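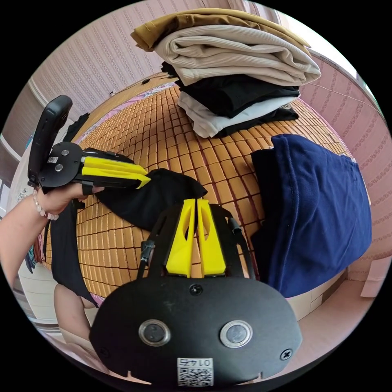
Vallura hand grippers: setup and first folding session

Quick one, I have the demo pair until Wednesday. Danjuma asked for the steps, so here they are. Written for the pair with the yellow fingers.

Before you start

Charge both. 75 percent or better, below that the left one of mine dropped its link.
Check the finger screws. Snug, no more.
Wipe the code stickers. Dust on them and the app won't find the unit.
Take off long sleeves. Bracelets are fine.

Pairing

1. Open the app, pick Two Hands.
2. Scan the right unit first, then left. Other way round and they get swapped, and you wont notice till playback.
3. Squeeze each one fully closed, then open. Do it slow.
4. Wait for the tone. Mine took 12 seconds, Efe's took 14.

Folding clothes

Work on a bed or a big table. Keep the finished stack at the far end so you're not reaching over it. Garment flat in front of you, one piece at a time.

Pinch a hem or a seam, not the middle of the cloth. Fingers almost flat to the bed, close, lift a little, then fold. Let go with both hands before you move to the next corner. Thick knits: take less cloth than you think. Dark T-shirts are a pain, smooth them out first so you can find teh edge.

Dropped it? Pick it up and carry on. Don't stop the recording for every slip, you'll be there all night.

Stop after each garment, save, name it. Default names are useless.

Worth buying?

For home recording, yes I think so. Light enough for an evening, grip is good on cotton. Handle gets tiring on big pieces. Carry case from Brisevent is extra and the foam is cut too tight for the cables, skip it.

Firmware 2 fixes the swapped hands thing, supposedly. Haven't tried. Efe has it installed, ask him.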